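Can it do the dishes yet? - notes from the chores desk

Quick one this month, I'm behind on everything and the Salberg write-up ate the whole front half of the issue. But the mail keeps asking the same thing so let's get into it. Can a machine do chores yet. Short answer, some of them, slowly, if you don't move the furniture.

Shop floor first, where the news is better. The Grusby packing line is still running its two arms on carton loading and the people there seem happy with it. Same box, same height, same light all day. 263 cartons on a normal morning shift, and the arms stop for help less than they did in the spring. Give it a mixed pallet and the number drops to 73. Which tells you most of what you need to know about kitchens.

Vass has put its folding machine on sale to hotels. Flat towels only, no fitted sheets, no bathrobes. I watched it do a cart of bath towels and it was fine! Corners a bit off. Somebody still has to feed it, and feeding it looked like more work than I'd been led to expect.
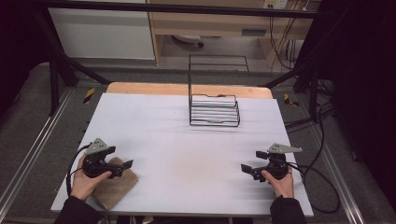

Homes are a differnt story, and the Vivel group is the one to watch there. They're going at it from the hands end - people work the grippers themselves, the machine learns from that, and the wheels and legs can wait for later. It's small stuff. A folded brown towel, a black wire rack, a white tabletop, and a pair of two-fingered grippers with a person's hand on each. Try it at home with two pairs of kitchen tongs and a dish towel. You'll find out fast how much your fingertips were doing for you. Cloth is awful, it has no shape of its own and every time you touch it you've got a new problem. Wire racks are nearly as bad, thin rungs, narrow slots, easy to hook by mistake.

Vivel's last round was 200 tries at putting a plate in a slot and they say they'll publish the misses along with the hits. Good. More of that please. The towel numbers aren't out, I asked, got a polite no. Maybe October.

What I'd still not buy anything for: loading a real dishwasher with real dishes in it, socks, anything with a bag in it, making a bed with a duvet. The demo clips of bed making are all sped up, check the clock in the corner if there is one. Vacuums and mops, sure, old news, they work okay as long as you pick up first.

Reader poll from last issue, thanks for the 241 replies, a record for us. Laundry won by a mile as the chore you'd hand over first. Bathroom cleaning second. A few of you wrote in "cooking" wich wasn't on the list but ok. Several of you said you'd take a slow machine if it worked while you were asleep, and I think that's the right way to look at it - a towel that takes four minutes to fold is no bother at 3 a.m. if the thing is quiet.

Next issue: the Salberg follow-up, plus prices on the Vass machine if they ever call me back. Send chore questions by the end of the month, same address as always.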